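Cumden Dirt Track Results - Data Card

2 min read

Race results and lap times from the dirt oval at Cumden, compiled from scoring sheets and timing exports. Last updated Apr 2, 2024.

Contents

- results.csv: one row per car per race, 114 races
- laps.csv: one row per timed lap, feature races only
- tracks.csv: surface, banking and length for Cumden and the Rurnero practice oval

Fields in results.csv

- race_id: text, unique per race
- class: sprint, midget or late model
- car_no: text, so that leading zeros survive
- start_pos, finish_pos: integer
- status: running, dnf, dns or dsq

Known issues

- 19 races have no starting order. start_pos is blank in those rows.
- Lap times before June come from the Dobson loop, which drops a lap when two cars cross side by side. Later times come from transponders. Do not mix the two sources when comparing drivers.
- Heat races shortened by rain keep their scheduled distance in the laps_planned column - use laps_run for any rate.
- Nearly 200 rows had car numbers that did not match the entry list. They were corrected by hand and carry the flag fix=1.

Loading

Files are UTF-8, comma separated, with a header row. The Rella import script reads all three and checks that every race_id in laps.csv is also in results.csv. It stops at the first mismatch.
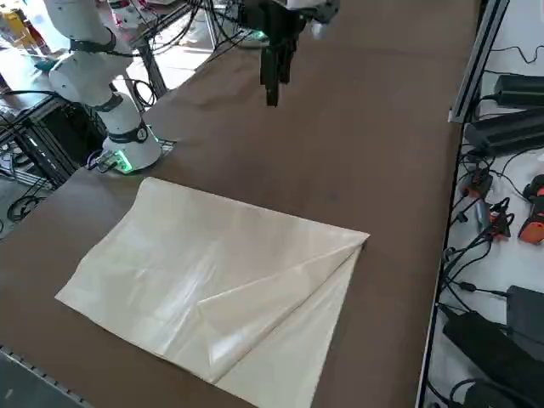
Version 2 of the script also accepts gzip files. Older copies will fail on them without a useful error message.

Contact: open an issue | © 2024 Cumden Results Archive | Back to top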